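Selling things I don't use

Thu 21 December

I started clearing out the spare room in November. The plan was one shelf a week, which I kept to for 3 weeks and then dropped. Since then I've been doing it whenever it rains.

Most of what I've listed so far is small: cables, two lamps, a Brallex radio I bought for the kitchen and never liked the sound of. The radio went for $58, more than I paid for it. The lamps are still up. I've lowered the price once and don't plan to do it again.

Postage is where the money goes. I was buying new boxes at first, and on a cheap item that eats half of what you make. Now I keep every box that comes into the house, flattened, behind the door. Small ones are the most useful. I cut the old label off and tape over the gap.
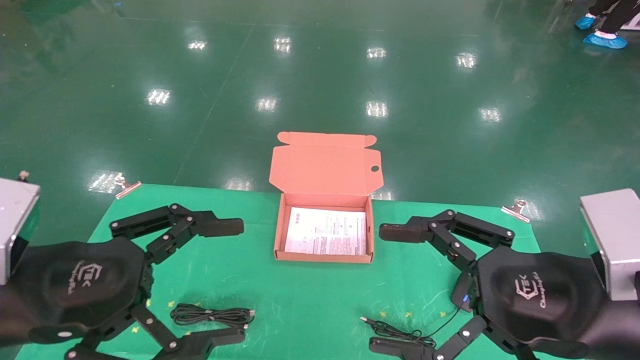
Open box on the green mat.

For padding I use newspaper. It's heavier than bubble wrap, so I weigh the parcel before I print the label. I got that wrong with a set of six glasses and had to pay the difference at the counter.

People do haggle. I answer the polite ones and leave the rest. One man wanted the Irnex coffee grinder for $6 and asked if I could drive it over to him. I said no and it sold the next morning to someone else.

The books are next. I haven't decided whether to list them one at a time or take the lot to the secondhand shop on the corner, which pays very little but takes everything.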